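5. Installing the Control Unit and Filling the System

This section covers mounting the Miltance control unit, connecting it to the Samon circulation pump, and filling the heating circuit for the first time. Read section 3 (Electrical Supply) before starting. The radiators and pipework must already be in place and pressure tested.

5.1 Choosing a position

The control unit measures room temperature through the vents along its lower edge. Mount it on an inside wall in the room used most often. Do not mount it:

– above a radiator, stove or television
– behind a door or curtain
– on an outside wall, unless the insulating backplate (sold separately) is fitted
– where direct sun reaches it at any time of year

Keep cable runs between the control unit and the pump below 43 feet. Longer runs need the shielded cable listed in Appendix B.

5.2 Mounting the backplate

1. Switch off the supply to the heating circuit at the main panel and lock it off.
2. Press the tab on the bottom of the control unit and swing the cover upward until it releases.
3. Hold the backplate against the wall with the arrow pointing up. Mark the two slotted holes.
4. Drill, insert the plugs and fit the screws loosely.
5. Feed the cable through the center opening. Leave six inches free.
6. Level the backplate and tighten both screws by hand. A power driver will crack the plate.

Note: Backplates supplied before October have round holes in place of slots and cannot be leveled after drilling. Check the marks twice.

5.3 Wiring the pump

CAUTION: The terminals stay live for up to 18 seconds after the supply is switched off. Wait, then test with a meter before touching any conductor.

1. Remove the single screw on the pump terminal cover and lift the cover away.
2. Connect the line, neutral and ground conductors to the terminals marked L, N and G.
3. Connect the two signal conductors to S1 and S2. Polarity does not matter.
4. Tighten the cable clamp on the outer jacket. The jacket must pass fully through the clamp.
5. Refit the cover. If the gasket is pinched or has lifted out of its groove, replace it.

Do not run the signal pair in the same conduit as the supply. Interference on the signal pair shows up as error E4, or as a pump that changes speed every few seconds with no change in demand.

5.4 Filling and bleeding

The circuit is filled from the lowest point. Use clean tap water with inhibitor added at the strength given on the bottle. Mallet valves close clockwise; the Sterthorpe pattern used on older manifolds closes counterclockwise and has a yellow cap.

1. Open every radiator valve fully.
2. Close all bleed screws.
3. Connect the fill hose and open the fill valve a quarter turn.
4. Watch the gauge. Close the valve when it reads 18 psi.
5. Bleed each radiator, starting on the lowest floor. Close the screw as soon as water runs without air.
6. Return to the gauge and top up to 18 psi. Bleeding always lowers the reading.
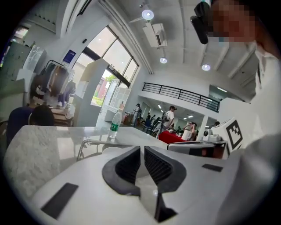

7. Close the fill valve, disconnect the hose and cap the fitting. Local codes may not allow the hose to stay connected.

Note: Radiators on the top floor often need bleeding again after the first full day of heating.

5.5 First start

1. Restore the supply at the main panel.
2. Press and hold SET until the display shows the year. Use the arrows to change it. The calendar runs from 2000 to 2039.
3. Set the month, day and time, pressing SET after each.
4. Select the pump type. For a single Samon pump choose P1.
5. Raise the target temperature well above room temperature. The pump should start within one minute.
6. Check every joint for leaks while the circuit is warming, and again when it is at full temperature.

If the pump hums but does not turn, switch off the supply, wait, and free the shaft with a flat screwdriver through the center plug – one full turn in either direction is enough. Have a cloth ready, as a little water will escape.

CAUTION: Never run the pump dry. Damage to the bearings from dry running is not covered by the warranty.

5.6 Error codes

E1 Room sensor open circuit. Reseat the control unit on its backplate.
E2 Pressure below minimum. Top up as in 5.4.
E4 Signal fault. Check S1, S2 and the cable route.
E7 Clock not set. Repeat 5.5, steps 2 and 3.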